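Setting up a drop tray for a shared table
Ka-ming Fung
Updated 2 Oct 2022
Filed under: Tables and surfaces

A drop tray is a shallow open tray that takes the small items which otherwise spread over a shared table: phones, markers, batteries, adapters, keys. It is a holding place. Things go in during the day and leave at the end of it. The procedure below covers choosing the tray, placing it, loading it and clearing it. It was written for the worktables at Ploltodthorpe and applies to any table used by more than two people.

What you need

One tray, rectangular or square, with low walls on all four sides
A soft cloth and a mild surface cleaner
Removable tape for marking the position
A box with a lid for items left over at the end of the week
A label for the box

Choosing the tray

Wall height matters more than floor area. Walls of up to 32 mm stop round items from rolling out and still let a hand come in from the side. With higher walls people have to reach down from above, and they start dropping things in. Very low walls do not hold a pen or a battery when the table is bumped.

Pick a color that contrasts with the table and with most of what will go in. On a white table, a white or pale gray tray gets lost and items are put down next to it. Black is a poor choice for the floor of the tray, as so many small devices are black. Red works well with both. The one on our order list is Plodby item 3598, but any tray of similar proportions will do.

A flat floor is preferable to a ribbed one. Ribs collect dust and keep flat items from lying level. If the floor is slippery, cut a thin liner to fit. The liner should reach the walls on all sides, or small items will work their way under it.

Do not use a tray with compartments. Compartments need agreement on what goes where, and on a shared table that agreement lasts about a week.

Placing the tray

1. Clear the area where the tray will stand and wipe it. Let the surface dry before putting the tray down.

2. Find the reach line. Sit or stand where most users do and extend one arm without leaning. The near wall of the tray should fall just inside that distance. If the tray is further back, items get tossed.

3. Keep the tray away from the rim. On a table with a curved edge, measure from the closest point of the curve. A hand's width is the minimum; two are better.

4. If there is a shelf or rail across the back of the table, leave enough space in front of it for an open hand. Do not push the tray underneath.

5. Turn the tray slightly if people mostly reach in from one side. A small angle is enough to bring one wall square to the arm. It does not need to be parallel to anything.

6. Mark two opposite corners with short pieces of removable tape. Leave the marks in place for the first month. After that the position is usually known and the tape can come off.

Loading: round items

Batteries, markers, lip balm, small flashlights and similar shapes should go in on their sides. Hold the item level, bring it over the nearest wall and lower it until it touches the floor of the tray before letting go. Stood on end, it will be knocked over by the next thing that goes in.

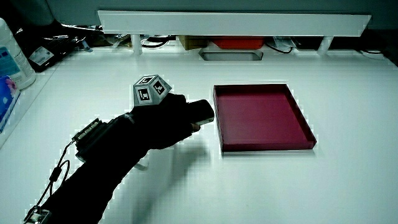 Short black cylinder held level beside the tray.

Lay round items parallel to the nearest wall and, where possible, against it. A cylinder lying across the middle of the tray takes up more room than its size suggests and rolls whenever the table is moved. If there are several, put them side by side along the same wall.

Loose caps go back on before the item goes in. Anything that leaks, sheds or smells does not belong in the tray at all.

Loading: flat items

Phones and other flat rectangular items are easy to scratch and awkward to pick up off a smooth table. Most of the damage comes from sliding. Grit on the surface, even when it cannot be seen, marks the underside as the item is dragged toward the tray.

1. Approach from the side with the hand open and the thumb up.

2. Get a fingertip to the end nearest to you. Thin gloves are fine, but bare fingertips give a better feel for the edge. With full gloves, use a textured pair.

3. Bring the thumb down on the opposite side. Grip the long edges where you can and keep clear of any buttons.

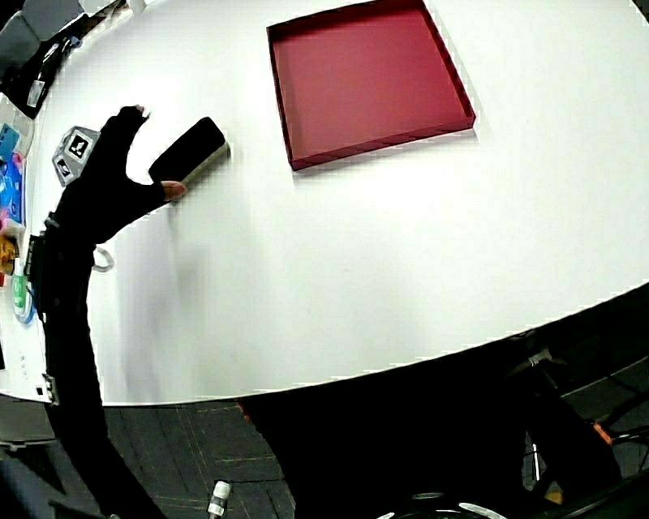 Index finger at the lower left end of a black phone-shaped item, with the tray above and to the right.

4. Lift straight up until the whole item is clear of the table, then move it across. It has to pass over the tray wall, so lift higher than seems necessary.

5. Set down the far edge first, then the near edge. Leave a finger's width between the item and the wall so that the next person can pick it up.

Flat items go in before round ones if both are waiting. A flat item laid over a battery or a marker will rock, and one laid over keys will be scratched. Do not stack phones. If there is no room for a second one, the tray is full and needs clearing.

Cables

Coil the cable loosely, secure it with a tie and place it last. An untied cable catches on whatever is beside it and pulls it out of the tray. Anything longer than an arm should be stored elsewhere – at Ploltodthorpe long cables go on the hooks by the door.

Working through a row

For a table that has already filled up, move everything to one edge first and work from there. Choose the edge to the side of the tray, so that the path from item to tray does not cross the place where people work. Keep the items in a single row with gaps between them. Packages and larger pieces can stay in the row until the end, when it is clear how much space is left. 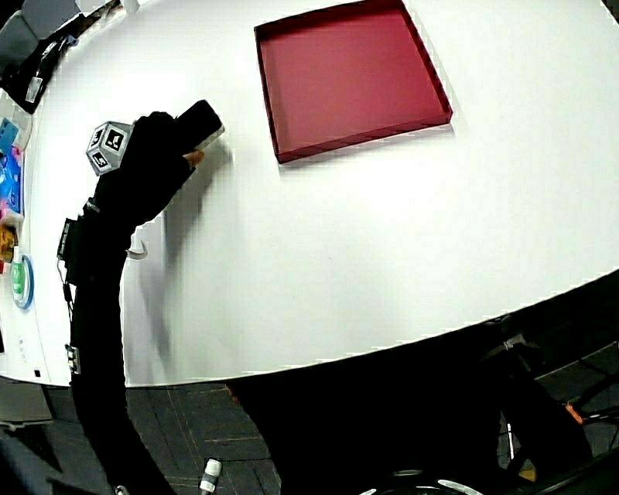 Black rectangular item held at a diagonal. More items are lined up along the left edge, among them a bright blue package and a round green object.

Take one item at a time. Carrying two saves very little, and the second one usually lands on its corner. Check the floor along the same edge before finishing. Small things that have gone over the rim can stay there for days on dark carpet.

Capacity

The tray on our main table is limited to 8 items. The number was set in June after a trial with no limit, during which the tray was treated as permanent storage. A smaller tray should have a lower limit. Write it on the underside or on a strip of tape on the outer wall.

Clearing

Clear the tray at the end of each day:

Return anything with a known owner.
Put shared items back in their drawer.
Move the rest to the lidded box.
Wipe the floor of the tray, including the corners, and the table under it.
Set the tray back on its marks.

The box is emptied once a week. At our Mac Carthaigh site this is done before the tables are cleaned, and the contents are laid out on the windowsill until the following week. Items still there after that go to the front desk.

Troubleshooting

Items pile up beside the tray. It is either full or out of reach. Clear it, then check the reach line again.

The tray drifts. Put a small non-slip pad under each corner. Clean the pads when the table is wiped.

Marks on the table under the tray. Lift the tray to move it. If marks remain after cleaning, inspect the underside for a rough edge and sand it lightly.

Round items collect in one corner. The table is not level. Adjust the feet, or turn the tray so that the low side is a full wall.

See also: Cleaning white tabletops; Labels for shared drawers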